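Clasificación doméstica de objetos menudos

La clasificación doméstica de objetos menudos es el conjunto de operaciones por las que las piezas pequeñas de una vivienda (bombillas, mecheros, estuches, cordones, recambios) se agrupan y se asignan a un recipiente. Se distingue del almacenamiento general por el tamaño de las piezas y por el empleo de envases reutilizados.

Recipientes

Los recipientes se dividen en opacos y transparentes. Entre los primeros predomina la caja de embalaje impresa, cuyo fondo suele cubrirse con una plancha de cartón. La plancha reparte el peso y amortigua el apoyo de las piezas frágiles, entre ellas las bombillas de foco LED.

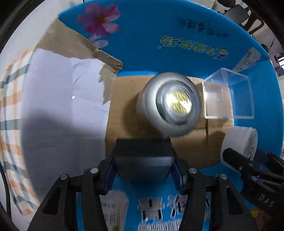
¿Puede guardarse una bombilla LED sin su envase original?
Se admite siempre que la pieza esté fría, descanse sobre una base estable y no reciba carga sobre la lente ni sobre el casquillo. Conviene anotar aparte la tensión y el tipo de casquillo si el marcado del cuerpo es poco legible.

Los recipientes transparentes permiten identificar el contenido sin abrirlos. Los modelos rectangulares sin tapa se reservan para piezas de uso diario. El manual de Geeta Awasthi, editado por Prajapati, recomienda que las piezas no rebasen el borde.
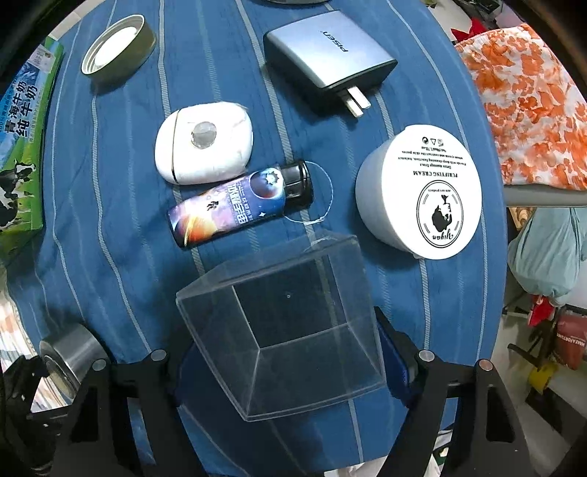 El criterio de separación más extendido es el riesgo. Los mecheros contienen gas inflamable a presión y se apartan de las fuentes de calor y de la luz solar directa. Los aparatos con batería de litio, como los auriculares inalámbricos y sus estuches de carga, forman un segundo grupo y no comparten recipiente con los mecheros. Los cordones y las correas se enrollan por separado.

Superficie de trabajo

La operación se realiza sobre una mesa despejada en parte. El mantel textil reduce el rodamiento de las piezas cilíndricas, aunque los tejidos con relieve dificultan la localización de tornillos y pasadores. Tươi Đào propone retirarlo cuando se manejan piezas de menos de 2 mm.

Véase también: Embalaje reutilizado; Sistema Tedunari; Residuos de aparatos eléctricos.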